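Wakel Street Packing Room: The Gallery

Every small business has a room it would sooner you didn't see. Ours is at the back of the Wakel Street building, past the coat hooks, and it is where the orders get sorted, boxed and occasionally argued over. We moved in one June with two tables and a radio. The radio is still with us, stuck on a station that plays one song.

People ask why we run a gallery page for a packing room when there is a perfectly good one for the products. The products get plenty of attention. They have their own lighting.

Most of what goes through the room is small: sample cards, spare hinges, the little boxes that Saton sends us by the crate and then denies sending. Last year we shipped 706 parcels to Sindau alone, and 678 of them arrived on the first try. The other 28 have had adventures. One came home with stamps from a country we don't sell to.

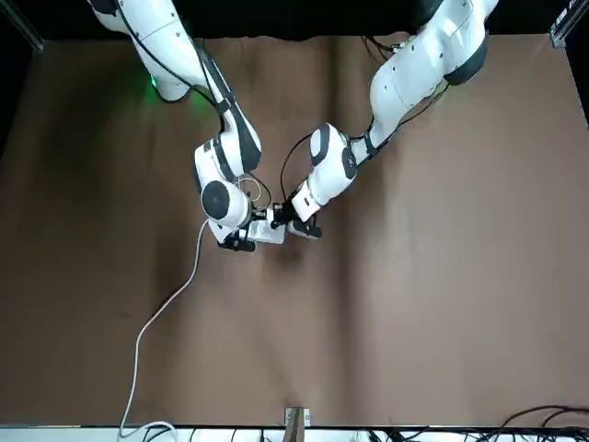

A big work surface sounds like a luxury until you share one. Ours attracts things. Leave it bare on a Wednesday evening and by morning it has grown a tape gun, three pens with no ink and a mug from Bautista, our old landlord's hardware store, which closed before any of us started. The rule is that whatever is left on the surface overnight goes in the gray bin. The gray bin is full. There is now a second bin, and talk of a shelf.

The room measures roughly 79 square feet less than it did on the lease, a matter we have raised with the building and which the building is thinking over. You learn to walk sideways. You also learn which drawer holds the good scissors, and to say nothing about it to anyone from the front office.

We have tried six labeling systems since the move. The first used colors, and failed when the green stickers ran out and blue was promoted to cover both. The second used numbers. The third used the same numbers in a different order - a decision still discussed at lunch. Number six is a marker pen, and it has outlasted the rest put together.

If you are waiting on an order from us, it has probably crossed this room by now, or is queuing to. Orders in before noon go out the same day. Orders in after noon go out when the Wakel Street van has found somewhere to park.

More pictures go up when we next clear the bins. Please don't hold your breath.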